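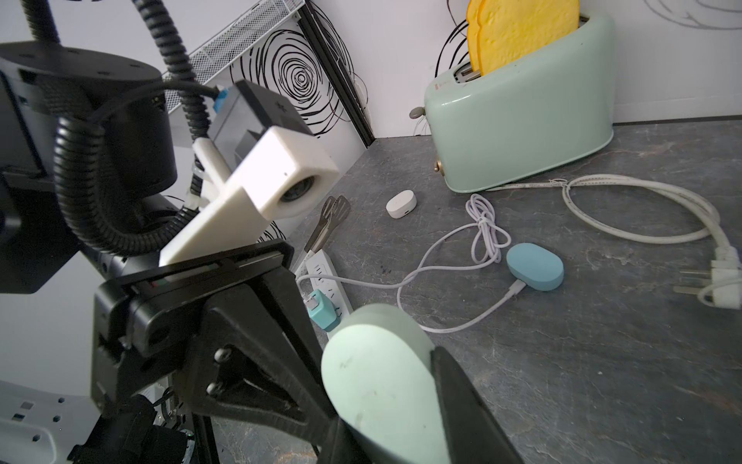
Does sleep-like replay reduce forgetting in a small neural network? In our tests it reduced the loss on earlier tasks, but only when replay was spread through training and the stored patterns were kept noisy.

4.2 Replay schedule and retention

Forgetting was measured on the Paltstead and Troststead sequences described in Section 3. Each sequence presents its tasks one after another, with no return to earlier material. A network trained in this way tends to overwrite the weights that supported the first tasks. Animals do the same to a much smaller degree, and one long-standing account credits the reactivation of recent activity patterns during rest.

We compared 2 schedules. In the blocked schedule, all replay took place at the end of a task. In the spaced schedule, the same amount of replay was divided into short periods, each following 300 training steps. Total updates, learning rate and batch size were held constant. The replay buffer held 593 patterns in both cases, drawn from the hidden layer and not from the input, so that no raw training item was stored.

Figure 2. Retention on the first task of each sequence, by replay schedule. Curves are means over all seeds; shading shows one standard deviation.

Spaced replay gave higher retention on both sequences. The gap opened early and stayed open through the last task. Blocked replay was better than no replay on Paltstead but could not be told apart from it on Troststead, where neighbouring tasks share fewer features. We analysed 189 trained networks in total, and the ordering of the schedules was the same for every hidden layer size tested.

Noise also mattered. When stored patterns were replayed exactly, the networks fitted them closely and lost accuracy on held-out items from the same task. Adding a small random change to each pattern before replay removed most of this loss. Larger changes erased the benefit altogether. The useful range was narrow, and we set the value on the Bramwell validation split before running either test sequence.

The comparison with biology should be read with care. Our replay periods have a fixed length and begin at fixed points, while reactivation in animals varies with behaviour and sleep stage. The model has no separate fast and slow stores — a feature that many accounts treat as central. A version with two stores, using the Clanstead architecture, is reported in Section 4.3.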